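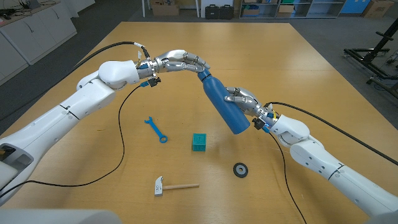 Robotics Lab Practice
Handout 2: Rules for the Two-Arm Bench
Batcombe, January 28, 2022

Read this before your first bench session. You will be asked to sign a sheet saying you did, and the sheet will be believed over your memory.

1. What the rules are for

Published safety standards for industrial robots mostly picture a machine in a cage and a person outside it. Newer guidance on collaborative robots lets the person in, provided somebody has done a risk assessment for the whole job: arm, hand, object, table and human. An arm sold as safe to stand next to stops being so when you give it a kitchen knife. The assessment belongs to the task, and if you change the task you need to look at it again.

Our assessment covers handovers, pick and place, and simple tool use with light objects. It does not cover anything sharp, hot, full of liquid or alive. The last item was added in May at the request of a student with a hamster.

2. Before power

Walk all the way around the table. Most of what goes wrong in a session can be found on this walk by someone who isn't looking at a phone.

Cables get their own check. Move each arm by hand through the range your program will use, and watch what the cables do while you move it. A cable with slack at the home pose may have none at full reach. One that lies across the tabletop may be under the wrist by the time you need the wrist. Slack should hang where no finger can close on it. Do not tape a cable to a moving part and call it managed.

Connectors: seated, latched, no bare strands. If a connector needs to be held at a particular angle to work, it does not work. Tag it and tell the lab desk.

Objects: only what the task sheet lists. Spare tools belong in the drawer, unless they are on the sheet as clutter, in which case write down where you put them. Drinking bottles used as test objects are to be empty, with the cap on. Your own drink stays out of the room.

3. During the run

Two people, always. One runs the program and one holds the stop button. The stop holder does nothing else: no typing, no notes, no helpful remarks about the code. It is a dull job and we grade it.

First run of any new program is at reduced speed. So is the first run after any edit, including the edit that "only changed a comment."

Hands stay off the table while the arms are live. People follow this rule until something rolls. Let it roll. We have replaced many dropped objects and would like to go on replacing only objects.

4. Handovers between arms

This is where your grade tends to go, so a bit more detail.

The receiving hand closes and confirms its grip before the giving hand opens. Confirmation means a reading from the hand. A timer is a wish. Of the 1475 handover trials in the Rernatano log, 653 are marked unusable, mostly by students who wrote "dropped" with no note of which hand had let go first.

While both hands hold the object, the arms are joined, and a small error in either one turns into force on both. Keep this phase short. Limit the force in software, and write the limit on your sheet. If the arms begin to strain, stop. Do not wait to see which one wins – they cost the same.

Plan for the drop as well. Keep the exchange low over the table and well away from the edge.

5. After a stop

Press stop whenever you feel unsure. There is no penalty and no form for a stop that proved needless. There is a form for the other kind.

Before reset, write down the pose, the program line and what each hand was holding. Then support the object, and only then release the grip. Ķēniņš hands and Bimier hands behave differently when power is cut, so look at the card on the cabinet for the pair you have.

6. Log sheet

Every run gets a line, including failures and runs stopped at once. Minimum entries:

Date and both operators
Program version
Speed setting
Force limit
Objects on the table
Result, in words
Any stop, and who pressed it

"Fine" is not a result.

For next session: read the log extract from Rernatano and pick 12 lines you could not repeat from what is written. Bring them with a note on what is missing from each.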